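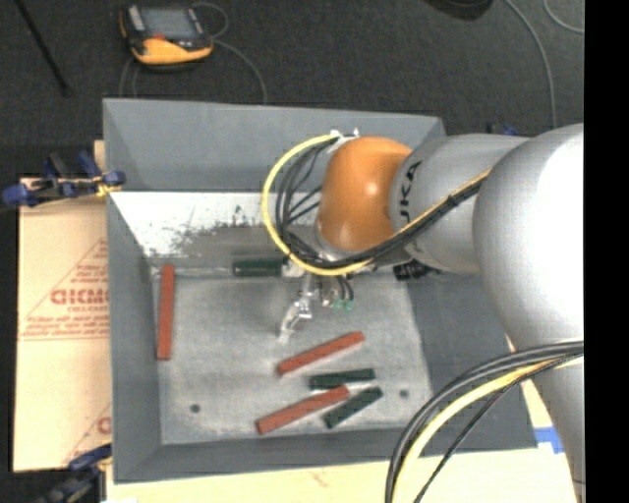
Ravinder Li asked in November whether the Delldale bus stop list could be used without the timetable file. It can. The stop list stands on its own, and the timetable refers to it by stop code only.

Delldale Stops and Shelters, version 8

What is in it
One row per stop, 62 rows in all. Each row has a stop code, the name on the flag, the street, the side of the road and whether there is a shelter, a seat or a bin.

Files
stops.csv — the main table
changes.csv — stops moved or renamed after version 2
notes.txt — odd cases, mostly on Campbell Road

How it was put together
Zachary Gill walked or cycled every route and filled in a paper form at each stop. The forms were typed up later and checked against the street names on the council map.

Known problems
Some 13 stops have no flag, so their names come from the timetable. School-only stops are left out. The two stops outside the Bikeo shop share a name and differ only by code.

Licence
Free to use and change. Please name the source as Delldale Stops.

Corrections
Send the stop code and what is wrong with it. Photos help but are not needed.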